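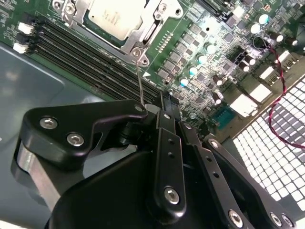 A processor in its steel bracket, with the memory slots running off to the left.

Open up a server and the first thing that gets you is how crowded it is. A desktop board has breathing room. On a server board, every inch has a job, and once you know a few of the landmarks you can lose an entire evening just looking!

Uchenna Usman lost far more than an evening. She bought her first retired server from a surplus dealer in Lonport for the price of a decent pair of shoes, meaning to store family photos on it, and ended up with 16 boards on a shelf in her spare room. "I still haven't moved the photos," she says.

Start with the socket, she tells anyone who visits. The processor lies under a pale gray metal lid, the heat spreader, and a stamped steel bracket holds it down on all sides. The lever along the side is the fun part. It takes more force than you expect, and the creak it makes going down has frightened plenty of first-timers (me included – I let go twice).

Then the memory slots, those long black channels lined up like rows in a plowed field. Usman's favorite board has eight of them. She fills them in the order the manual gives, and she has learned to read the manual first after one long night in May with a machine that wouldn't start.

My own favorite neighborhood is the one beside the socket. The small square gray blocks are chokes, and together with the little round cans, the capacitors, they help smooth the power on its way to the chip. They stand in tidy diagonal ranks if you tilt the board, and under a bright lamp the tops of the cans light up like streetlights seen from a plane.

Chiamaka Danladi, who trades parts with Usman and repairs old machines in Adeyemi, goes for the printing instead. Get close with a magnifier and the green is covered in tiny marks and traces. "People skip right over it," she says. "I could read it all day."

She has three boards on her bench this week, and one is already promised to Usman's shelf.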